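Handheld gripper pairs, pre-use check and side by side comparison
Checklist rev. 11, filled in by Lemlem Workneh
Date: 7/5/21
Units on test: Pair A (Helo housings, blue pads), Pair B (Hultano housings, gray pads)
Cameras: one Chuang wide lens per hand, both pairs
Controller: Jundside logger box, firmware 658
Task set: towel fold, towel unfold, pick and place small items, hand to hand pass

Key: OK = pass. FIX = fixed on the spot. OPEN = needs somebody. NA = skipped.
Comments are mine unless marked. Sorry for the shorthand, wrote most of this standing up.

SECTION 1. BEFORE POWER

1.1 Housings, cracks or sharp edges
Pair A: OK
Pair B: OPEN
Comment: B left has a burr under the trigger, same place as in June. Taped over. Tape is not a repair. Want a new shell.

1.2 Pivot screws, finger tight plus quarter turn
Pair A: FIX
Pair B: OK
Comment: A right was loose on the outer pivot. Did both while I had the driver out. No threadlock on hand, ordered.

1.3 Pads seated, no peeling at corners
Pair A: OK
Pair B: FIX
Comment: B gray pads lift at the tip when you pinch anything thin. Pressed back down, will lift again. See 4.2.

1.4 Linkage travel, full open to full close, by hand
Pair A: OK
Pair B: OK
Comment: B is stiffer. Not gritty, just stiff. A closes almost too easy, you can pinch yourself. Keep fingers off the linkage arms when somebody else has the trigger.

1.5 Trigger return
Pair A: OK
Pair B: OK, slow
Comment: slow is within what the sheet allows but only just.

1.6 Cables, strain relief, no bare wire
Pair A: OK
Pair B: OK
Comment: swapped the left cable on A for the long one. Short one pulled at the connector every time I reached across.

SECTION 2. CAMERAS

2.1 Lens clean
All four: FIX
Comment: fingerprints on three of four. Please stop picking them up by the lens end.

2.2 Mount locked, no wobble
Pair A: OK
Pair B: OPEN
Comment: B right mount has play. Shake test fails. You can see it in the recording as a small jump every time the fingers close. Shimmed with card for the day.

2.3 Both fingertips in view at full open
Pair A: OK
Pair B: FIX
Comment: B left was tilted too high, lost the inner tip. Re-aimed and marked the position with a paint pen.

2.4 Exposure locked
All four: OK
Comment: lock it AFTER you are standing at the table, not at the door. Did it wrong first time, had to throw out a run.

2.5 Clock sync left to right
Pair A: OK
Pair B: OK
Comment: clap test, both fine. Jundside box takes a while to settle after boot, give it a minute.

SECTION 3. WORK AREA

3.1 Floor clear where operator steps
OK

3.2 Cables not crossing walking path
FIX
Comment: rerouted behind me. Should be its own line on the setup sheet, it's been wrong evry time.

3.3 Table stable
OK
Comment: leaned on it, no rock.

3.4 Second operator knows the stop word
OK
Comment: said it out loud, both of us. Stop word is still "drop".

3.5 Loose hair, sleeves, lanyards
OK
Comment: lanyards off. One got into a linkage last month on the old pair.

SECTION 4. COMPARISON RUNS

4.1 Towel fold, 11 tries each pair
Pair A: 11 done, no drops
Pair B: 9 done, 2 drops
Comment: A wins easy. Soft pads grab a single layer without bunching. With B I had to take a fat pinch and then the fold came out crooked.

4.2 Thin edge pick (binding, hem, loop)
Pair A: OK
Pair B: fails more than it works
Comment: pad lift again. When the tip peels, the cloth slides behind it and jams. Had to stop and pull it out by hand. That's a safety thing too, people will reach in without releasing the trigger first. Put it on the list.

4.3 Hard small objects
Pair A: OK
Pair B: OK, better
Comment: B is better here. Stiffer close, less roll. A tends to squirt round things sideways if you catch them off center.

4.4 Hand to hand pass
Pair A: OK
Pair B: OK
Comment: no real difference. Housings knock together on both if you come in flat. Come in at an angle.

4.5 Weight, held out for the full session
Pair A: fine
Pair B: wrist sore by the end
Comment: B is front heavy. I would not do a long session with it. Anyone with a bad wrist should skip B.

4.6 Frames lost, whole session
Pair A: 97
Pair B: 147
Comment: most of B's came in one burst when I bumped the box. Not the grippers' fault probably. Don't quote these as a gripper result.

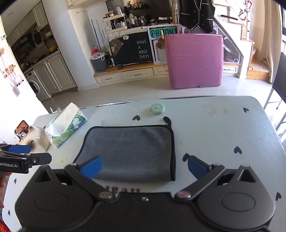
Is it safe to swap pads between Pair A and Pair B in the middle of a session?
Only with the logger stopped and both triggers released. The A pads fit the B fingers but sit a little proud, so redo 1.3, 1.4 and 2.3 before recording again.

SECTION 5. AFTER USE

5.1 Power off at the box, then unplug hands
OK
Comment: in that order. Other way round corrupts the last file.

5.2 Housings warm to touch?
Pair A: no
Pair B: slightly, left only
Comment: near the connector. Not hot. Check again next time and write down how long it had been on.

5.3 Pads wiped, lint off
Pair A: FIX
Pair B: FIX
Comment: towels shed. Blue pads were picking up lint by the end and I think grip was dropping off. Didn't measure it. Wipe between sets, not just at the end.

5.4 Screws rechecked
Pair A: OK
Pair B: OK
Comment: A right outer pivot held. Good.

5.5 Files copied and opened
OK
Comment: opened first and last from each hand. Played fine.

5.6 Packed in case, lens caps on
OK, one cap missing
Comment: B right. Used a bit of clean cloth and a rubber band for now.

OPEN ITEMS

B left shell, burr under trigger. Replace, no more tape.
B right camera mount, play. Needs a proper shim or a new bracket.
B pads, lifting at tip. Try A pads glued on and rerun 4.1 and 4.2 befor deciding anything.
Threadlock for A pivots. Ordered.
Add line to setup sheet: cables behind operator.
Add line to this sheet: release trigger before clearing a jam.
Lens cap, one.

CLEARED FOR USE?
Pair A: yes, all tasks
Pair B: hard objects only, short sessions, until the shell and mount are done

Signed: L. Workneh
Second check: still needed on 2.2 and 5.2, leave initials next to the line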